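Grarov Documents Online: progress report to the Brivbridge Fund

Period covered: to the end of February 2022

Summary

The grant was given to turn the Grarov collection of scanned reports into files that people can search, read on a phone and have read aloud by a screen reader. The collection holds 796 documents. So far 85 per cent have been through the text recognition software. I would ask the Fund not to read that as 85 per cent finished, for reasons set out under Quality.

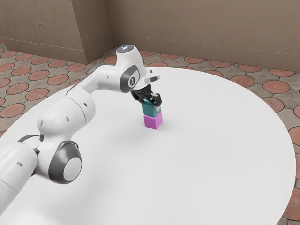
Eusebio Llorente
Project lead, Grarov Documents Online

What has been done

All the paper originals have been scanned and the scans are stored in two places, one of them off site. The files have been renamed to a single pattern, which took longer than any other task and which I had put down in the bid as a morning's work. Old links from the Skomstead site still work, apart from a few that were already broken when we took it over.

The download page now gives the file size beside each title. It is a small change, and the one users have thanked us for. Several had been opening very large reports over a mobile connection without knowing it.

We have stopped splitting long reports into parts. The original plan was to cut anything large into sections of up to 10 pages to make loading quicker. Unai Figueroa tried it on the harbour surveys and found that readers lost the index, the page numbers stopped matching the printed copy, and people wrote in asking for the whole thing anyway. The surveys have been put back together.

Quality

Text recognition is good on clean, typed pages. On carbon copies, tables and anything with a stamp across it, the output is poor, and the software reports high confidence in it all the same. We were told by the supplier of Moya, the package we chose, that hand checking would be light. It has not been. Unai checked a sample of the finished files against the paper and sent 13 back for complete retyping. Most of the trouble was in columns of figures, where a three had become an eight and no spelling check would ever catch it.

I am also doubtful about the automatic tagging. Moya marks headings, lists and tables so that screen readers can move through them, and its own test gives nearly every file a pass. When we listened to the files, footnotes were being read out in the middle of sentences and page headers were repeated on every page. A pass mark from the tool that did the work is not evidence of much, and I would prefer that we stop quoting it in our returns.

Visitor numbers

The Fund asked for download counts. We can supply them, but I would not lean on them. A good share of the traffic comes from search engines collecting the files, and a reader who opens the same report twice is counted twice. Emails to the enquiries address are a better guide. They have gone up since September, and fewer of them now say that a file will not open.
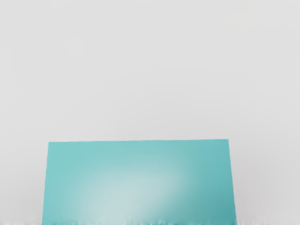 Changes to the plan

We would like to move the money set aside for the mobile app into hand checking. I argued against the app at the start and have not changed my mind – a plain web page that loads quickly does the same job and does not need updating every time a phone maker changes its rules. If the Fund still wants an app, we need to know before the next payment, as it would have to be put out to tender again.

We also propose to publish the unchecked files now with a clear note at the top of each, and replace them one by one. Unai would rather hold them back until they are right. Both views are reasonable, and we would welcome a steer.

Spending

Spending is below budget overall. Scanning cost less than planned, and staff time has cost more. The Moya licence comes up for renewal before the project ends, and I have asked for a price without the tagging add-on. No reply yet.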